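Gukdale opens second joinery workshop in Tulter

Gukdale, the maker of solid timber boards and shelving, has opened its second workshop in Tulter. The site has a floor area of 1553 square metres and will employ up to 54 people when fully staffed.

The workshop will produce the Drelalero range of boards, which are edge-glued, planed and sanded on one line. Timber is held in the drying store for seven weeks before it is cut. Offcuts are used to heat the building.

"The first site had no room for a longer press," said Arsalan Kiani, operations manager. "Orders for wider boards can now be made in one pass."

Deliveries to trade customers begin in July. Existing order codes and price bands stay the same.

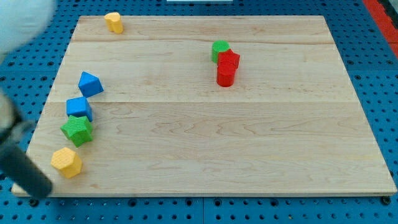

Trade enquiries

Samples and data sheets can be requested from Waqas Gilani at the Bangash Road sales office, open from 8 am.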